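Visita à Wenberg, sábado de manhã

Cheguei atrasado, claro. Estacionamento cheio, deixei o carro duas ruas abaixo. A Coralie Ashby já ia a meio da volta, apanhei o grupo nas escadas. Rés-do-chão: amostras de tecido, prateleiras até ao teto, cheiro a cera. Bonito mas a correr. Comprei 2 retalhos na loja, caros.

Depois a parte de que gostei mais, em cima. Dobrar panos. Parece pouca coisa, eu sei. O Shayne Partington diz que o algodão fino é o pior, foge sempre num canto. Experimentei, ficou torto. Segunda vez, torto tambem. A senhora ao meu lado fez à primeira, irritante.

Café fraco, bolo de laranja muito bom. Levem sapatos confortáveis, são 97 degraus ao todo se forem ao sotão (fui, não vale a pena, só caixas). E uma mesa redonda, tampo cor de mel, pano vermelho todo amarrotado em cima.

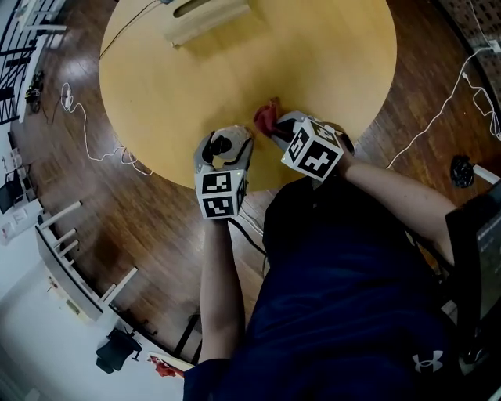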